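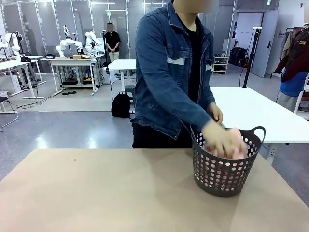 The part about hands should have been in there from day one, according to Pauline Bunting, and she doesn't much care how long the rest of it gets. Keep hands out of a bin while an arm is live. Put it on page one. Everything else can go in the back.

It went on page one. The new house rules for rooms where people and robot arms share floor space were posted by Dulel on 10 February 2019 and take effect for all of its sites in Carrasco at the end of the month. Three other shops in town have said they'll use the same text, more or less. Flisix signed already. The other two want changes first and asked not to be named until they get them.

The rules are short for this kind of thing – four pages, one of them a sign-off sheet. They cover soft goods work: sorting, folding, loading and unloading laundry, towels, bedding. The kind of job where a person reaches into a basket of clothes by hand and the arms are on benches in the same room.

**What changes**

Arms are either live or parked. No third state. "Paused" is gone from the old wording, after complaints that one shift read it as safe to reach and the next shift didn't. A parked arm has motor power off and a tag on the bench. If there's no tag, treat it as live.

Hand work and arm work on the same table can't overlap. A person loading or emptying a basket does it with any arm that can reach that table parked. Arms on other tables may keep running if their reach has been checked and written down, and the sheet has to be at the bench, not in somebody's email.

Speed limit next to an open aisle is 200 millimeters per second. That one drew the most noise. Flisix had been running faster in its back room and says it'll lose time on towels. Dulel's answer, in writing, is that the limit only applies with no barrier up. Put up a barrier and the limit goes away.

Floors: cables along the wall or under a cover. Stands and tripods get marked spots. Bags and coats are to be kept off the floor in any walkway, starting with the new rules. Under a table that isn't a walkway, fine, the text leaves it alone.

Second person: for any work with a live arm, one other person in the room who knows where the stop is. They can be doing something else. They can't be wearing headphones. An earlier draft had them standing within arm's reach of the stop button the whole time and that got cut down to "same room, clear path."

**Clothing**

A short section and the one people will probably notice. No lanyards, no loose scarves. Long sleeves are OK if they're close at the wrist. Reflective strips are allowed but each site has to check that they don't throw off its cameras or light curtains, and write down the result. Reinhold Harms, who edited the final text, wanted gloves banned outright near live arms. He didn't get it. Gloves stay optional pending a review.

"I'd have gone further on gloves," Harms said by phone. "But I'd rather have a rule people follow than one they peel off the wall."

He also said the rules don't replace the risk assesment each site has to do for its own setup, and that anyone who reads them that way has read them wrong. A site can be stricter. It can't be looser.

**Logging**

Every stop gets logged, even a short one. Time, bench, who pressed it, what they saw. Sites will use Level, the checklist program Dulel already has on its tablets. The form number is 2259, for anyone hunting for it – the menu still lists it under the old title, "Bench events," and the new title should show up after the next update. Paper is OK until then.

No penalty for pressing stop. That's in bold in the original and it's repeated on the sign-off sheet. Bunting pushed for that one too. She said people on her shift used to wait a second or so to see if the arm would sort itself out, and a second is too long with your arm in a basket up to the elbow.

**Still open**

Cameras. The text says staff have to be told when a room is being recorded and where to ask for a copy of the policy, but it doesn't set how long footage is kept. Flisix wants it short. Dulel hasn't given a number. Visitors aren't covered either, except for a line saying they need to be walked in by someone who has signed the sheet.

Also open is who trains temps. Right now it falls to whoever is leading the shift, and shift leads say they havent been given extra time for it. Dulel says a half-hour slot is being worked out. Nothing in writing yet.

Comments go to the front desk at Dulel, or in the comment box in Level on the same form. Deadline is the last Friday in February. Sign-off sheets are due back the same day, signed, one per person. Copies in Spanish are at the desk now.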